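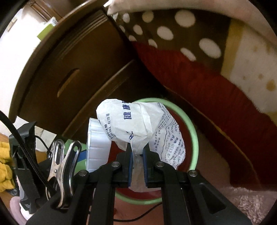

From: Maarten Van Damme
Date: Wed 21 April
Subject: Re: [ilgate-swap] bedroom clearout, what do I do with it all

Blankets first, always. Fleece ones can go straight to the Ilgate drop, they take up to 50 a month and were short in March. Cushions only if the cover comes off. Shaggy rugs they won't take – try Van Hecke, ask for the back door, bell is broken.

Printed plastic bags: keep a few for bin liners. The rest go in the film bin at Hasteck, not the curbside one. Twist the necks shut or they blow all over teh lot.

Plastic cups – rinse and stack, school wants them for paint. Cabinet you said is staying so leave it til last, drawers too.

Van is mine Saturday morning only. Text me if you need it.

Maarten

> Hi all, clearing the back bedroom at 326 Estine this week. Blankets, a couple cushions,
> pink rug, more plastic bags than I want to admit. Cabinet stays.
> Who takes what these days? Last list I have is years old and
> half the places closed.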